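ホーム　日記　機材　リンク　問い合わせ

2023年7月29日（土）

書いた人：パイヴァ坂の住人

キーボード用のペダルを買いかえました

日本に住んでから長くなりましたが、日本語で機材の話を書くときは今でも辞書を横に置いています。変な言い方があったら、許してください。

私は家で電子ピアノを弾いています。月に何回か、知り合いのバンドでも弾きます。上手ではありません。伴奏が中心で、ソロが回ってくると短く終わらせるタイプです。そういう人間が、今日はサスティンペダルのことを書きます。地味な話ですが、5月からずっと困っていたことなので、記録を残したいと思いました。

前に使っていたペダルは、ピアノを買ったときに付いてきた小さい四角いものでした。軽いので、踏むたびに少しずつ前へ逃げていきます。一曲の終わりには足がまっすぐ伸びて、椅子から落ちそうな姿勢になります。裏にゴムのシートを貼ったり、床にテープで止めたりしましたが、テープは練習室の床に跡が残ると注意されたので、やめました。

それで、Steltierというメーカーのペダルを中古で買いました。本物のピアノのペダルに似た、長い金属の板が付いた形です。重さがあって、裏のゴムも広いです。家の木の床では一度も動いていません。カーペットの上では少し動きますが、前のものと比べたら問題になりません。

最初の日は、逆の動きをしました。踏むと音が止まって、離すと音が伸びるのです。壊れたものを買ってしまったと思い、店にメールを書きはじめました。メールを半分まで書いたところで、ペダルの横に小さいスイッチがあることに気がつきました。極性というものを切りかえるスイッチです。電源を入れる前に切りかえておくと、普通に動きました。ピアノによっては、電源を入れたときにペダルの向きを自動で調べるそうです。私のピアノは古いので、そういう親切はありません。メールは消しました。

踏んだ感じは、前のものより深くて、ばねが少し強いです。慣れるまで3日かかりました。速い曲でコードが変わるときに、足が遅れて音がにごります。私の場合は、かかとを床に付ける場所を少し手前にしたら楽になりました。靴によっても違います。夏なので家では裸足ですが、金属の板の角が指の付け根に当たるのが気になります。バンドの練習では底のうすい靴をはきます。

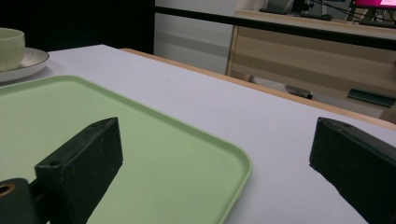
ハーフペダルについても書いておきます。このペダルは二つのモードがあって、オンとオフだけのモードと、踏む深さを細かく伝えるモードを選べます。細かいほうを使うと、バラードのときに残る音の量を足で変えられます。ただ、ピアノ側が対応していないと意味がありません。家のピアノは対応していますが、練習室に置いてあるPanderoのキーボードは対応していないようで、細かいモードにすると音が伸びたり伸びなかったりします。練習室に行く日は、オンとオフのモードにもどします。これを忘れて、先月は一曲まるごと乾いた音で弾きました。ドラムの人に「今日はスタッカートだね」と言われました。

もう一つ、ケーブルのことです。ペダルから出ているケーブルは太くて、まとめにくいです。巻いて袋に入れておくと、次に出すときに変な形のくせが付いていて、床の上で輪になります。その輪に自分の足が入ると危ないです。大きめの輪で、力を入れないで巻いて、マジックテープの帯で軽く止めるのがいいと教わりました。帯はTiltariのものが安くて、色も選べました。私は黄色にしました。暗いステージの床に黒いものを置くと、片づけのときに忘れて帰ります。

重さは良いところですが、持って歩くときには悪いところになります。駅から練習室まで坂があって、楽譜とヘッドホンと水筒とペダルを入れたリュックは、夏にはかなりつらいです。前のペダルなら上着のポケットにも入りました。軽いものは逃げる、重いものは肩が痛い。今のところ、私は肩が痛いほうを選んでいます。

それから、音の話を少し。ペダルで音が変わるわけがないと思っていましたが、録音を聞くと前と違います。足の位置を気にしなくなって、左手が落ち着いたのだと思います。前の録音では、曲の後半になるとベースの音を弾くタイミングが早くなっていました。たぶん、早く終わらせて足を元の場所にもどしたかったのでしょう。自分の録音を聞くのはきらいですが、たまには役に立ちます。

今、練習しているのはテンポ70のゆっくりした曲です。4小節のイントロをピアノだけで弾きます。テンポが遅いほど、ペダルを踏みかえる音が目立ちます。ばねの「コトン」という音も、静かな部屋ではマイクに入りました。ペダルの下にうすい布をしいたら小さくなりましたが、布をしくと今度はペダルがすべります。ゴムと布の両方が付いたマットを探しているところです。良いものをご存じの方は、問い合わせのページから教えてください。

次は椅子について書くつもりです。高さを変えるねじがゆるんできて、弾いているうちに少しずつ低くなります。

最終更新：マットの部分を書き足しました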